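KELLONAU, 9 October 2024 - The toads of the Foltard marsh have a new road crossing, a new fence and, as of this week, a new legal status. What they do not yet have is any way of getting from the first to the second without walking past the car park of the Mevix garden centre.

The marsh, 440 hectares of reed, black mud and disputed grazing to the east of the town, was declared a protected wetland by the regional council after a consultation that drew 1,594 written responses. Most were in favour. A fair number were about parking.

Under the new rules, draining, burning and the cutting of reeds in the nesting season are banned across the whole site. Grazing may continue on the drier northern side, where families have kept cattle for longer than the council has kept minutes. Duck shooting will stop altogether, a decision the local shooting club greeted with a statement of regret that ran to 3 pages and included a map.
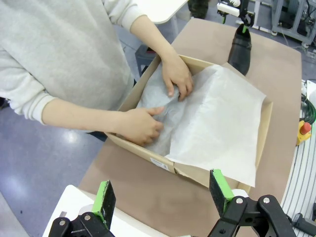

The quarrel over Foltard goes back to a plan to turn its southern end into building plots. The developer, Declercq, bought the land cheaply, on the grounds that it was under water, and then asked permission to sell it dearly, on the grounds that it soon wouldn't be. Permission was refused on appeal. The company still owns the land and is now, to its evident surprise, the keeper of the largest bittern roost in the district.

A spokesperson for Declercq said the firm had "always recognised the natural value of the site" and would be seeking compensation for it.

Residents of the lower town have their own reasons to be pleased. The marsh takes the worst of the winter floods, and streets near the old mill stayed dry last year while villages upstream were shifting their sofas to the first floor. The council's own flood study, which had been sitting in a drawer through two elections, came to much the same view.

Farmers are less happy. Those with fields along the main ditch say the higher water levels planned for December will leave their lower meadows fit for nothing but herons. The council has promised payments for lost hay, though it has not said how much, or when, or out of which budget. Asked about this at the public meeting, officials said a leaflet was being prepared.

Work on the sluices is due to start before the winter rains. Two wardens will be taken on to look after the site, sharing a van. They will check the water, count the birds and have a word with anyone seen carrying a shovel.

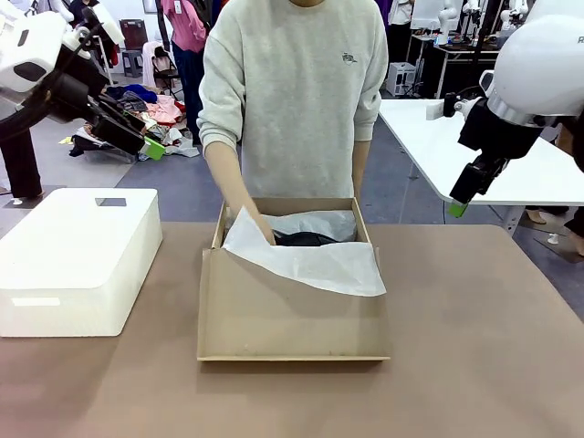

What happens next

Objections to the grazing map can be lodged at the town hall until the end of December. Maps are on show in the entrance hall during opening hours. The footpath on the northern bank remains open, except where it is under water.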